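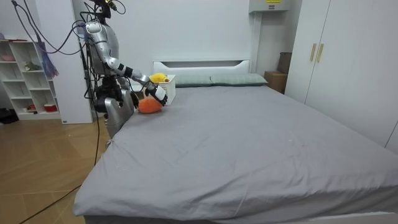
1 min read

May, late. Spent the whole evening on the Gemo's right wrist and I'm still picking grease out of my nails! Three screws had backed out, so I cleaned them up and reset the lot.

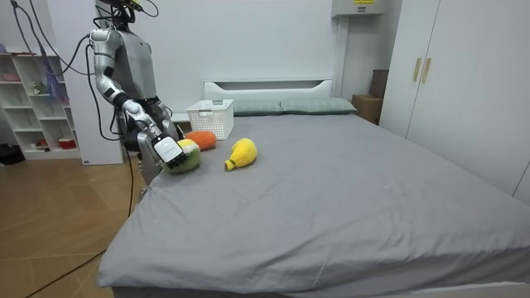

Grip force was next. I dropped it to 33 (Warrier ships it at 72, way too much for plush). The green toy with the yellow patch is my favorite test piece, and with the gripper pressed down on it I could watch the wrist for play.

To do before bed:
- email Brirska about a spare elbow cover
- check the gripper pinch over the basket

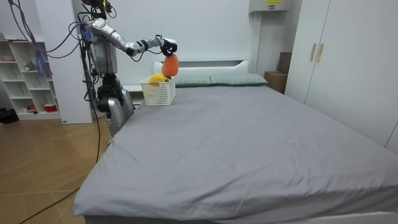
- write down the new wrist zero, 3,945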